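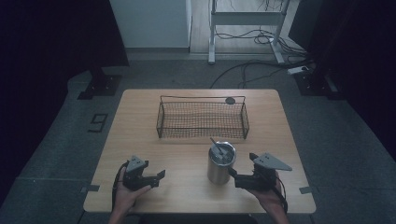 Cup task, both hand-held grippers, right jaw almost at the tumbler.

From: Emrys Bevan
To: Narnach student robotics list
Subject: Re: [narnach] Cup and basket demos, are we ready to train?

Ursina Wieser wrote:
> Hi all, we now have 80 demos of the tumbler and basket task. Svenja and
> I think that's enough to train on, and if the first policy looks decent
> we'd like to enter it in the Justholm round in November. Wendelin has
> offered to do the training run over the break. Any objections?
>
> Two small things. The tape marks on the near corners of the table are
> staying, please don't peel them off. And can whoever has the Fuchs key
> bring it back?
>
> Ursina

I have a few, sorry.

Eighty is a nice number to put on a slide. I went through the log last night and 26 of those have the same person on both grippers, with the tumbler starting in nearly the same spot each time. If we train on that we'll get something very good at copying one person with one cup in one place. I'd like to see that cup start in the far half of the table for a while, and the basket moved or turned now and then. Right now it mostly sits in the middle with its long side running left to right.

Then there's the metal. A brushed steel cup next to a dark wire basket you can see the table through is a rough pair to start with, and we picked them because they were in the cupboard. Has anyone checked how the tracking holds up when the right gripper is nearly touching the cup? Vinzenz said it was "fine" at the last meeting, but I never saw a plot. I'm willing to be wrong here. Show me the plot.

Also the lighting. With the black curtains on both sides it's dim and cool, and I get why people like that. The hall at Justholm won't look anything like it. Last year's Zemer entry did great in our room and then missed 2 grasps out of 2 at the venue, and we all stood there acting surprised.

What I'd do before anyone spends the break training:

- throw out the demos where the cup gets bumped and then fixed up by hand, or at least tag them
- get Svenja and one new member on the grippers – no more marathon sessions by one person
- hold back one full session for testing and leave it alone

I know this sounds like me complaining about the project again. I do like the task, and the hand-held setup is a lot less painful than what we had before. I just don't believe the word "ready" yet.

The Fuchs key is in my bag. I'll drop it off tomorrow before 10.

Emrys

3 replies · 0 shares
This archive uses cookies to remember your reading settings. Accept | Decline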